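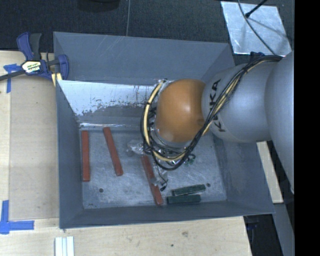
4. Setting up the metal worm bin

If you have chosen the metal bin instead of one of our stacking tray sets, welcome, and thank you for your patience in getting this far through the guide! Metal bins are a bit more work on the first day, but they last for years and they don't mind being knocked about. A bin that has already had a life doing something else is perfectly good for worms, so please don't feel you need to polish out old scratches and scuffs before you begin.

Set aside an unhurried afternoon for this section. You will need the Dudora bedding block, the Fellik drip mat, a bucket, an old newspaper or two and a jug of water that has stood overnight.

4.1 Before you start

1. Wash the bin with warm water and a soft brush. Leave out the washing-up liquid if you can, and if you have already used some, rinse until there are no bubbles at all, then rinse once more for luck.

2. Run a gloved hand along the rims and corners and feel for burrs. A few strokes with a fine file will take care of most of them.

CAUTION: Wear thick gloves whenever you handle bare metal edges. Do not use a bin that has held paint, oil, weedkiller or anything you can't put a name to.

3. Stand the bin where it is going to live. A full one is surprisingly heavy, and we have had more than one letter from people who filled theirs in the kitchen and then couldn't get it down the steps. Shade is best, out of the wind, and near enough to the back door that you will still want to visit it in January.

4.2 Laying the base

4. Unroll the Fellik mat and lay it on the floor of the bin with the ribbed side down. It can be trimmed with kitchen scissors. A small gap at the edges does no harm.

5. Break up the Dudora block in your bucket and pour the water over it a little at a time, stirring as you go. Give it half an hour or so to swell (a good moment to put the kettle on).

6. Take a handful and squeeze. You are hoping for one or two drops between your fingers. If it streams, mix in torn newspaper until it behaves itself.

7. Spread the bedding over the mat in an even, fluffy layer, and don't press it down.

Note: Metal bins hold on to moisture more than wooden ones do, so if you are torn between a bit too damp and a bit too dry, go for dry. You can always add a splash tomorrow.

4.3 Adding the worms

8. Open the Vodness worm pouch in daylight and tip the contents gently on top of the bedding, all in one place. There is no need to spread them about. They will take themselves downwards, away from the light, and generally prefer to be left alone while they do it.

9. Cover with a few damp sheets of newspaper, then fit the Yoon lid with its vents facing away from the rain.

10. Wait 4 days before the first feed. After that, start with roughly 200 g of chopped peelings, tucked under the bedding in one corner. Once that has nearly gone, you can move up to 300 g and try a different corner.

CAUTION: Bare metal heats up very quickly in the sun. In warm spells, drape an old sheet over the lid, keeping the vents clear, and check the bedding in the early afternoon.

Note: A few worms climbing the sides during the first nights is quite usual. If a good many are still doing so after a week, turn to section 7, which covers sour bedding and how to sweeten it with crushed eggshell.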